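How to Track Down the Coat You Saw on Somebody Famous

Filed under: Style, Shopping Secondhand

You know the feeling. Somebody gets out of a car, waves at nothing in particular, and walks into a building wearing the coat you have been trying to describe to store clerks since college. By lunchtime the coat is sold out. By dinner it has its own fan page.

I have been hunting celebrity outfits for my own closet for years, mostly coats, sometimes shoes, once a hat I don't care to discuss. My best result so far is a belted navy Plakeck that sold new for $2,868 and came to me for $367, with one button missing and a dry cleaning ticket still pinned inside the sleeve. The method takes patience and a tape measure. A long commute helps.

What you need

A few good pictures of the outfit, from more than one angle
A flexible tape measure
A coat or dress you already own that fits you well
An account on at least one resale site (I use Kultora, and I complain about it constantly)
A budget, written down, before you start looking

Step 1: Get the boring pictures

The picture that made you fall in love is usually useless. It was chosen because the light was nice and she was laughing. What you want are the dull ones from the same outing, where she is turning around or bending to get back in the car. Backs are where coats give themselves away. Look for a vent, a half belt, a pleat, a yoke seam. Write down how many buttons there are and whether the pockets have flaps.

Color is the least reliable thing you will collect. The same coat will be camel in one picture, mustard in the next and something close to ham in the third. If two pictures disagree, go with the one taken outdoors on a cloudy day.

Step 2: Describe it like a pattern maker

"Cute green coat" will get you every green coat ever sewn, along with several parkas. You need the shop words. Some that have earned their keep for me:

Lapels: notched, peaked or shawl. A notched lapel has the little bite taken out of it. A peaked one points up at the shoulder. A shawl has neither and rolls around like a bathrobe.
Front: single-breasted is one column of buttons, double-breasted is two.
Sleeves: set-in has a seam at the shoulder, raglan has one running diagonally from the neck to the underarm.
Shape: princess seams, A-line, cocoon, swing.

Four of these together plus a color will do more for you than any designer's name.

Step 3: Find the year, then go backward

Famous women who have been famous for a while tend to own their clothes for a while. If the thing is described as "recycled" or "a repeat," somebody out there has already worked out when it was first worn, and that first outing is your clue. A coat worn for the first time nine winters ago was probably in stores nine winters ago, and the people who bought it then are now cleaning out their closets.

Brands also like to bring back a hit under a slightly different name. The version sold the year after the famous one is often nearly identical and gets a fraction of the attention. I have no shame about buying the year after.

Step 4: Search badly on purpose

Sellers don't know what they have. This is the whole basis of the hobby. The ones who do know will put the celebrity's name in the title and add a zero to the price.

So run the correct search once, to see what the market thinks, and then run the wrong ones. Misspell the brand. Leave the brand out. Try "church coat," "mother of the bride coat," "ladies dress coat wool." My navy Plakeck was listed as "Plackeck blue jacket long." When I typed in plain "navy wool coat belted" I got 2,325 results, so I sorted by lowest price and filtered to my size plus one up, and even then it took me most of an evening and a bowl of cereal.

Save the searches and have them emailed to you. Mine arrive at 6 a.m., when my judgment is poor, so I've made it a rule to buy nothing before coffee.
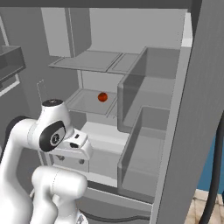
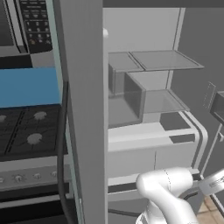
One reader wrote to say that I had this backward, that she never looks at size filters at all, and that the label is the last thing she would trust on a coat more than five years old. She sorts by measurement or she doesn't bother. Her point was that a size 8 from one label would fit over a size 10 from another with room for a sweater, and that half of what she owns would never have shown up in a filtered search.

She's right, and I've changed how I do it. Filters are fine when you are facing thousands of listings and dinner is getting close. For anything you are serious about, go by the tape.

Step 5: Measure the coat you already love

Lay your good coat flat, buttoned, on a bed or a clean floor. Measure across from underarm to underarm. Then shoulder seam to shoulder seam, then shoulder seam to cuff, then from the base of the collar down the center back to the hem. Keep the four numbers in your phone. Label them, too. I once carried four bare numbers around for a month and ordered a coat whose sleeves matched my back length.

Now ask the seller for the same four. Be polite and be specific. "Could you tell me the width from underarm to underarm with the coat laid flat and buttoned?" gets an answer. "Will this fit me?" gets a yes, every single time, from people who have never seen you.

Where you can and can't compromise:

Shoulders have to be right. Fixing them costs more than the coat.
Sleeves that are too long are easy. Sleeves that are too short depend on what's folded up inside the cuff, so ask.
Length can come up. It rarely goes down.
Waists can come in a little. If there's a seam at each side you're in luck.

Step 6: Ask for the ugly photos

Before any money moves, ask for close-ups of the underarm lining, the cuffs, the inside of the collar and the care label. A good seller will send them. A seller who replies "it's perfect hun" has told you something as well.

Moth holes like to hide under the collar and behind the pocket flaps. Pilling comes off with a comb. Shine at the elbows doesn't come off with anything, whatever your aunt says about vinegar.

For labels, compare the lettering with listings from the same brand and the same years. Fakes of mid-priced coats are less common than fakes of bags, but they exist, and they tend to have plastic buttons where the real one has horn.

Step 7: Make an offer that won't insult anybody

Look at what the coat has sold for. What people are asking is mostly fiction. On Kultora you have to scroll past the "inspired by" items to find the sold prices, a design choice I assume was made by somebody who hates me. Take the middle of the sold prices and offer a bit under it, with one friendly sentence. Do not write a paragraph about your sister's wedding.

If the seller says no, wait. Coats get cheaper in June, when closets are hot and nobody wants to look at wool. I have sat on a listing for 17 weeks. It went from silly to reasonable to mine.

Step 8: Budget for the tailor and the cleaner

Whatever the coat costs, add cleaning, and probably one visit to a tailor. Mine works out of a former shoe repair place in Ustcombe and charges by how much she sighs. The missing button turned out to be the expensive part. The brand didn't have it, the button store didn't have it, and in the end I replaced the entire set with something plainer. I think it looks better. The fan pages would not agree.

Step 9: Don't buy the rest of the outfit

This is where it gets away from people. You have the coat, so you want the clutch, and then the gloves, and before long you are dressed as somebody else at a school board meeting. Wear the coat with jeans. Wear it with the boots you've already wrecked.

I did make one exception, for a pair of Mussa pumps in the right shade of navy, and they pinch. I wear them to things with chairs.

A few questions I get a lot

What about hats? Same method, but measure your head first, just above the ears, and ask whether the comb or elastic is still attached. Shipping a hat costs more than you think because of the box.

Is it weird to want the exact one? A little. It's also cheaper than most hobbies, and you end up with a coat.

What if I find it in the wrong size? Leave it alone. Somebody else has been waiting for it, and you'll only end up listing it again in the spring, for less than you paid, with blurry pictures.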